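October - written up after tea, with cold hands
by Kumudini Roy

Started before nine this morning, which for me is heroic, and I'm only now sitting down with a mug to get it all out of my head before it goes. Today was meant to be the day I picked between the Gridow pads and the Relport ones. I have not picked. I've got pages of scribble and a sore thumb, though, so let's call it progress.

The plan was simple enough. Same hand tool, same table, same objects, 200 grabs with each set of pads, and write down every slip. I've been putting this off for ages because the last time I tried it I changed the pads and the trigger spring in the same afternoon and then couldn't tell which of the two had made the difference. (Both, probably. I threw those notes away.) So this time one thing changes and everything else stays put, and if I get bored that's my own lookout.

Gridow first. They're the wide flat ones with the fuzzy face, and I'd got fond of them over the summer without ever really testing them. They're soft enough that you can come in a bit crooked and the object sort of settles itself, which is lovely when you're tired and your wrist has started to droop. Where they annoy me is at the tips. Anything thin lying flat, you have to really dig down for it, and the fingers splay just a touch before they bite.

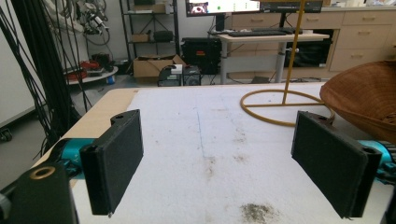

Photo: Kumudini Roy

I do like having the foam down on the table for this. On bare wood the fingertips skid when you press, and you end up testing the table as much as the gripper. It's getting grubby now and I ought to turn it over or buy another piece, but I know every mark on it and I'd miss them. The view past the fingers is good as well - with the jaws open you get a nice wide patch of table between them, and I can tell well before I close whether I'm going to be off to one side.

Baskets are the thing, I've decided. Wicker is horrible to grip and I mean that as praise. The rim isn't one surface, it's lots of little ones, so a hard pad touches in a couple of places and rocks, and a soft pad sinks in and holds. The Gridow pads were very happy with a wicker rim. I did have one nasty moment where the weave caught the edge of a pad and wouldn't let go, and I had to peel it off with my fingernail, hence the thumb.

Then I stopped for toast and swapped over to the Relports, which took far longer than it should have. The screws are tiny and I dropped one, and spent ages on my knees with a torch before finding it in my own turn-up. I also put the left pad on upside down and only noticed when nothing lined up!

Relport are firmer and they feel quicker. I don't know if they are quicker. There's less squash, so you feel the contact straight away through the handle, and I found I was closing with much less force. For boxes and anything with a proper flat side they were a treat. For wicker they were hopeless, just as I'd guessed, and I felt smug about that for a good half hour until they did better than Gridow on thin metal rods, which I had not guessed at all. I'd have put money on the soft ones there. I think the soft ones let a rod roll and the firm ones don't, but I'd want to try a fatter rod before I say so to anyone.

Didn't finish the second lot, by the way. I got to 129 and the light was going and I was starting to cheat, giving the easy ones a little nudge with the other hand. So I stopped. Better to do the rest fresh tomorrow than fill a page with rubbish.

Floppy things are next on the list. I keep putting them off because I don't know how to score them. If you pick up something soft by the edge and it folds in half on the way up, is that a grab or a slip? With a suede-type brim you can pinch it anywhere and it'll come, but whether it comes up the way you wanted is another matter. I'm leaning towards a score out of two, one for getting it off the table and one for getting it there in a decent shape.

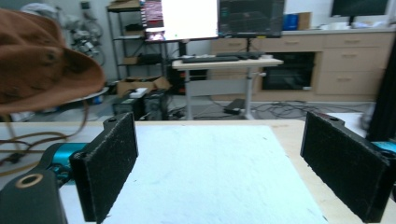
Gökçe thinks a score out of two is asking for trouble, and that I should write down slips and nothing else until both sets are finished, then worry about shape as a separate job. Fair. I argued for a bit and then gave in, mostly. I'm going to put a little mark in the margin when something folds, and not tell anyone it's a score.

We got on to cables after that, and the question of whether I'm holding the tool differently at the end of a run from how I hold it at the start. I'm sure I am. My elbow comes in and I start twisting from the wrist, so the fingers arrive at a slant, and that must favour the soft pads because they forgive it. Which means the Gridow numbers from late in the morning might be flattering. Ugh. I could split the runs into short blocks and swap pads between them, but then it's those wretched screws over and over again. Maybe I could make up a second pair of fingers with the other pads already on. That's an evening's work, and I've got most of the bits in the drawer.

Things to do tomorrow, so I don't wander in and forget: finish the Relport run, fatter rod, longer screwdriver, and something to catch the screws in. Also eat lunch at lunchtime.

My heart still says Gridow. My notes are wobbling towards Relport for everything except baskets, and I don't want to own two sets and spend my life changing them over. I'll do the sums once both runs are in. Off to find a plaster for this thumb.

Recent entries
The trigger spring, again
Ukby handle: first go and a few grumbles
Soft pads or firm pads? A long moan
Why I label both ends of every cable now

We use cookies to remember your settings and see which entries get read. By carrying on you agree to this. Accept | Manage choices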